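FOR RELEASE IN AUGUST

# Ganholm Students to Enter Four-Finger Robot Hand in Packing Contest

GANHOLM - The robotics club at Ganholm Technical High School will take a robotic hand to the Rarico Student Handling Challenge this fall, the club said. It is the school's first entry in the contest, which asks student teams to pick up and move ordinary household goods without tearing, crushing or dropping them.

The club has 2 teams this year, one for the hand and one for the software that runs it. Most of the work has gone into soft packaging. Boxes and cans hold their shape when a robot closes on them. Plastic bags fold, slide and twist, and contest rules give them the highest point value.

"We started with blocks because blocks are easy," said Telma Daza, a senior who leads the hand team. "Then we read the score sheet again and saw that bags were worth three times as much. We put the blocks away in the second week."

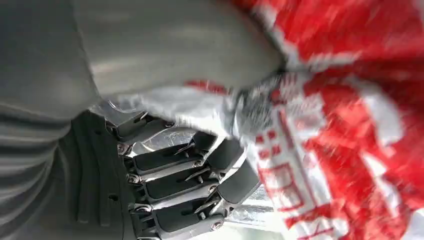 The robotic hand grips a crumpled red-and-white plastic bag.

Students keep a written log of every grip attempt, with the bag used, the finger settings and the result. The log stood at 1000 entries when the school year ended. Of the last 158 attempts, 84 met the contest standard, which calls for the item to be lifted, carried across the table and set down inside a marked square.

Parveen Dogar, who teaches engineering and advises the club, said the log is the part of the project she grades. "A team can have a good day with the hand and learn very little from it," Dogar said. "I want to see what they changed and what they expected to happen."

The software team is writing its control program in Plotetti, a teaching language used in the school's engineering classes. Students in that group are now working on grip timing. Bags that are picked up too quickly tend to swing, and a swinging bag often lands outside the square - even when the grip itself was good.

The challenge is open to high school teams and has three rounds: single items, mixed items and a timed packing round. Teams that place in the final round are invited to a student exchange in Cáceres, Spain, the following spring.

The club meets after class in the engineering lab and is open to students in all grades. No experience is needed. An open practice for families will start at 6:30 p.m. during the first week of school, and visitors may bring bagged items from home for the team to try.

Contact: Parveen Dogar, Engineering Department, Ganholm Technical High School

###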